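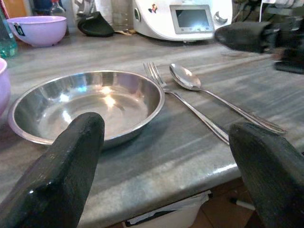 How do you get water spots off a stainless steel bowl and cutlery? Warm water with a splash of white vinegar shifts them, as long as you dry everything straight afterwards.

I do mine in one go after lunch. Mix 56 ml of vinegar into 915 ml of warm water, drop in the forks and spoons and leave them for five minutes (no longer if anything's silver plated, keep that out altogether!). Wipe the bowl round with the same water on a soft cloth, going the way the polish lines go.

Rinse, then dry with a clean tea towel. Get right in between the fork tines, and if your spoons have a pattern on the handle use an old toothbrush there – mine always hold a bit of grime. Keep the vinegar off marble worktops, it'll mark them. I stand everything on a folded towel until it's ready for the drawer.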